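How I keep track of armed groups in the news without losing my mind

I started reading up on armed conflicts a couple of years ago, and my biggest headache was names. One group, six names, and every newspaper picks a different one! So I made myself a simple tracking sheet, and you can set one up in an evening.

Open a blank spreadsheet and give each group its own row. Put the name it uses for itself first, then a column for nicknames and whatever the government calls it (those can be wildly different). Next come the region, the year it formed and the group it split from, if there was one.

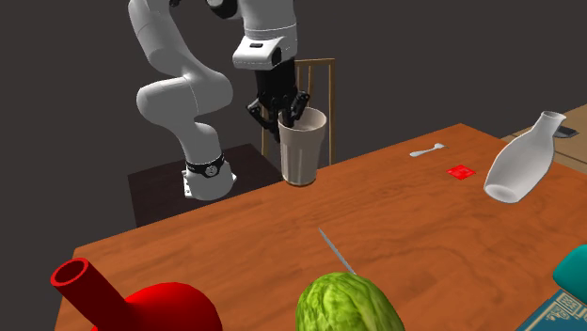 Then add a column for sources. I want at least two for every claim, and they can't both be quoting the same press release — I got burned by that early on. If I only have one, the cell goes yellow until I find another.

Splits are the messy part. When a faction breaks off, start a new row and link it back to the parent. Don't overwrite the old one, even if the old name has vanished from the headlines.

I go through mine every February and usually end up fixing around 8 rows. Mostly it's spelling, plus a commander or two I'd filed under the wrong group.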